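Viketti Bathtubs - Care and Cleaning FAQ
Last updated 2020-08-12

Which tubs does this page cover?
All white Viketti tubs with a gloss finish, including the Tokero and Iltari models. For colored or matte tubs, see the leaflet supplied with the tub.

How often should the tub be cleaned?
Rinse after each use and wash once a week. In hard water areas, wipe the rim and the area near the drain dry after rinsing.

What should I use?
Warm water, a soft cloth and a mild liquid dish soap. Water temperature should not exceed 40 °C for cleaning. Do not use scouring powder, steel wool, acetone or drain cleaner on the surface.

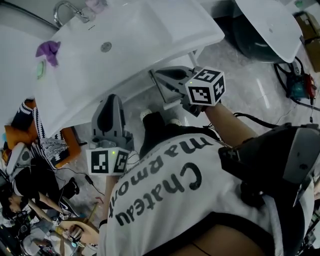

Work from the rim down to the basin and finish at the drain. Rinse the sides with clean water before the soap dries, then rinse the floor of the tub. Soap left under the rim dries to a dull film that needs a second wash.

Can I use vinegar on limescale?
On the tub surface, yes - one part white vinegar to five parts water, left for 5 minutes and rinsed off. Keep it away from chrome faucets and drain trim. Wipe chrome with a damp cloth and dry it at once.

The drain is slow. What do I do?
Lift out the strainer, remove hair and residue, and flush with warm water. If the tub still drains slowly, the trap needs to be opened.

How do I remove a light scratch?
Use the Gittins polishing kit, part 771. Test on a hidden area first. Chips and cracks cannot be polished out.

How long after installation can the tub be washed?
Wait 24 hours for the sealant to cure, or longer if the sealant label says so.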